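Clear tubs, and why I've gone mad for them

If you do one thing for your small bits and pieces this month, put them in shallow see-through tubs. I swapped over in April and I'm still delighted every time I open the cupboard! No more tipping out deep boxes to find one picture hook – you look, you reach in, you're done.

Shallow is the important word. Mine are 9 cm deep, from the Bokside range, and I wouldn't go much deeper (things sink, and then you forget you own them). Rectangular ones sit snugly side by side, whereas round ones waste the corners of a shelf.

When you're sorting, do it at a plain, pale tabletop if you have one. Small dark screws show up beautifully against light wood, and there's room to work with both hands.

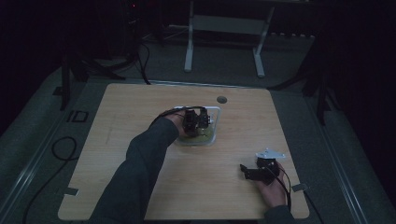 A reader in Prendunbridge wrote in to say that she lines her tubs with a scrap of felt, so that buttons and beads don't skate about when she pulls one off the shelf. Brilliant, and I've pinched it for my sewing things.

A few more bits I've picked up:

Wash new tubs in warm soapy water and leave them upside down for 30 minutes before filling.

Stop at five to a stack – any more and you'll never bother with the bottom one.

Label the short end, the one that faces out.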